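Folding walkers should be sold on how they fold

I have used a walker for two years, and I have owned three in that time.
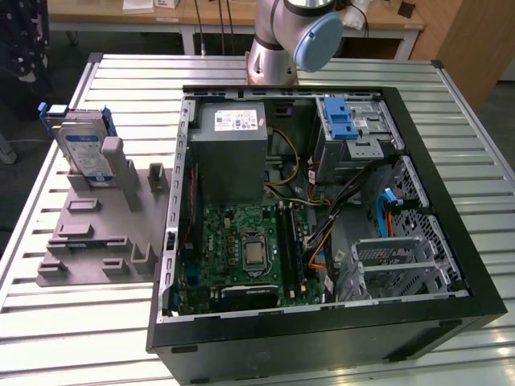 The first was chosen for me in the hospital, the second I bought in a hurry, and the third I picked after spending most of a July going from store to store. What I learned from those purchases is that stores, catalogs and clinics sell walkers on the wrong facts. They give you the weight of the frame, the most it will hold, the handle heights and the colors. They hardly ever tell you what it takes to fold the thing, and for anyone who leaves the house, folding is half of the job.

Think about an ordinary trip to the pharmacy. I walk to the car, fold the walker, get it into the back seat and sit down. At the pharmacy I take it out and open it. Coming home I do the same again. That is two folds and two unfoldings for one bottle of pills. If there is a stop at the bank, add another round. Each time, I am standing with one hand on the car door or on the roof, and I have one hand left for the walker.

My second walker, a Landeg, needed both hands to fold. There was a button on each side of the frame, and they had to be pressed at the same moment. On the sales floor this was no trouble. The clerk did it in front of me in a second or so, standing on two good legs with nothing to hold on to. I then did it myself, leaning against the counter. I never thought to ask what I would lean against in a parking lot in the rain.

I got by with it for eleven months. I would back up against the car and wedge my hip on the fender, press both buttons, and hope the side panels swung the right way. Sometimes one button caught and the other didn't. I never fell doing this, but I came close enough on the slope outside the Hoddale library that I stopped going there alone. The walker was a good one in every other way. It was steady, the grips were comfortable and it weighed less than the one from the hospital. I gave up trips because of a pair of buttons.

The makers have an answer to this, and it is a fair one. Two buttons are safer than one, they say, as a frame that folds too easily might fold while somebody is leaning on it. I take that seriously. A walker that collapses under you is worse than one that is a nuisance at the car. But there are single-release walkers on the market that lock perfectly well once they are open. The one I have now, a Teda, has a flat paddle in the middle of the front bar. I push it with the heel of my hand and the frame closes. It has not once given way while I was walking. I don't claim it suits everybody. My sister-in-law, who has very little grip strength on one side, likes a paddle, while a man in my exercise class can't stand them and has kept his side buttons. My complaint is that none of us could find out which kind we were getting without driving somewhere to look.

I went back through the papers I had saved. The leaflet for the Landeg has a full page on adjusting the legs and a paragraph on cleaning. Folding gets one line: "Press the release buttons and fold." It doesn't say how hard the buttons are to press, or whether one side can be folded before the other. The catalog from the supply store runs to 435 items, canes and shower chairs included, and of the walkers in it only a few say anything past the word "folds." The Zurnum listing at least says "one-hand release," but when I tried that model in the store I needed my second hand to keep the back legs from swinging out. I suppose it depends on what you call one hand.

Folded size is another thing. Width open is always printed, so you can check your bathroom door. Depth folded is often left out, and that is the number that decides whether it goes behind the front seat or has to go in the trunk. If it goes in the trunk, you have to walk from the trunk to the driver's door with no walker. I don't know how many designers have thought about those eight feet. I think about them every time.

Then there is whether it stands up by itself once it is folded. Mine does. The Landeg did not, and in restaurants it slid down the wall and lay where the servers had to step over it. You can't easily pick up a walker from the floor if you need a walker. Somebody always helped, and they were nice about it, but I would sooner not have had to ask in the middle of other people's dinners.

What I would like is simple. On every tag and every web page, next to the weight, put four lines. Hands needed to fold. Hands needed to open. Depth when folded. Stands when folded, yes or no. None of this takes a laboratory. A person at the store could fill it in with a tape measure before lunch. I would add the force needed on the release if it could be given in a way ordinary people understand, but I'd settle for the four.

Some of this falls on the clinics too. When I was fitted, the therapist was careful about handle height and watched me go up and down the hall until she was satisfied. She showed me how to turn and how to sit. We did not go near a car. I understand that time is short, and a hall is what they have. Still, I think a patient who will be riding in a car should fold and open the walker several times before leaving, with one hand held behind the back if need be. If it can't be done there, on a level floor under good lights, it won't be done at the curb.

My Teda cost $47 more than the Landeg. I would have paid it the first time if anyone had told me what the money was for. For people who can't spend the extra, and plenty can't, the information matters even more — they are the ones who can't buy a second walker to fix the first.

Until the tags change, try it in the parking lot. Ask the store to let you take the floor model out to your own car, and fold it and load it and get it out again. The second store I went to in July said no to this, and I left. The third one said yes and sent a clerk along to hold the door, and I asked her to let go of it.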